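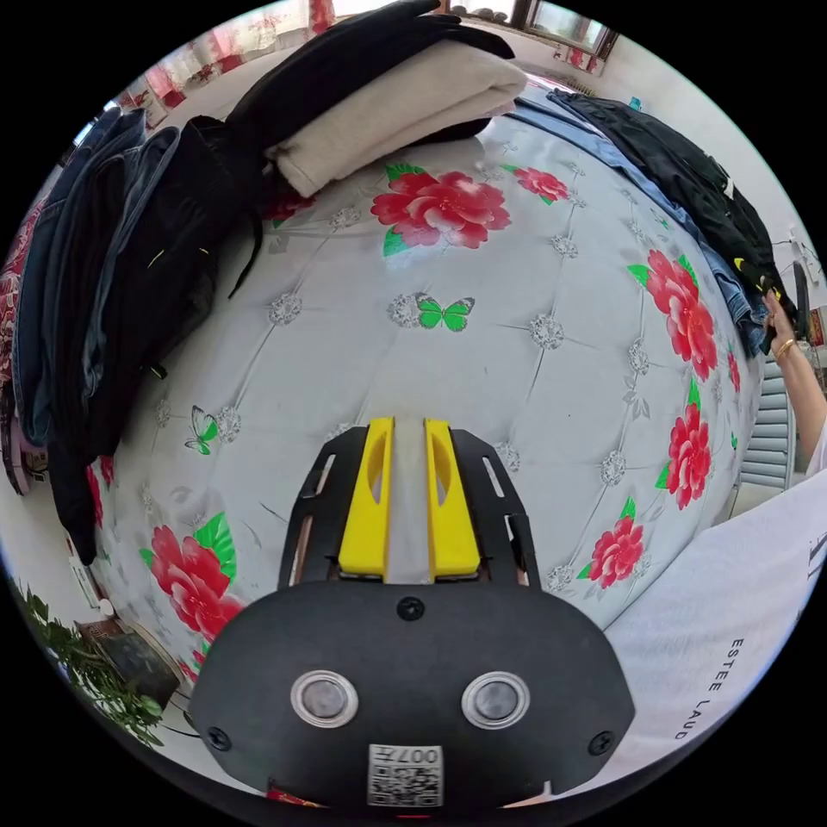 Galería: doblado y clasificación de ropa sobre la cama

Serie dedicada al cambio de temporada en un dormitorio particular. Fotografía y notas: Keith Katene. Revisión de textos: Lindsay Grimshaw. Publicado el 3/11/22.

La cama se utiliza como superficie de trabajo. El centro queda reservado para doblar y las pilas se distribuyen por el perímetro, separadas por tipo de tejido. El método procede de las hojas de orden doméstico de Clornano, con dos modificaciones introducidas en abril: se elimina la pila de «dudosos» y los vaqueros pasan a clasificarse con las chaquetas por peso.

Vista general. Colcha acolchada gris claro, con pespunte en rombos, rosetas plateadas a modo de botón y estampado de peonías rojas con hojas verdes. El relieve frena el deslizamiento de las prendas lisas, pero marca los tejidos finos si permanecen apilados mucho tiempo.

Punto. Jersey blanco crema doblado, en la pila del ángulo superior izquierdo, sobre una prenda negra. El punto no se cuelga. Mangas hacia atrás, un pliegue longitudinal y dos transversales; ancho final de 40 cm, medida del estante.

Vaqueros y chaqueta negra, lado izquierdo. Montón pendiente de doblado. Antes de guardar se vacían bolsillos y se cierran cremalleras.

Chaqueta negra y prendas vaqueras, lado derecho. Se aprecia una etiqueta amarilla. Las etiquetas de cartón se retiran con tijera, nunca de un tirón.

Prenda blanca con texto negro «ESTEE LAUD», ángulo inferior derecho. Los estampados se doblan hacia dentro y no se planchan por el anverso.

Radiador blanco, detrás del brazo con pulsera dorada. Conviene dejar 5 cm libres entre la ropa y el radiador.

Ventana. Luz natural, cortinas con motivos rojos y una fila de objetos pequeños en el alféizar. La luz de día facilita distinguir el negro del azul marino, error frecuente con lámpara cálida.

Almacenaje previsto: cajas Kedeck de 91 litros para chaquetas y vaqueros; el punto va al estante superior del armario. Peso de la caja vacía: 540 g.

Galería siguiente: ropa de cama y toallas, por Brodie Costigan.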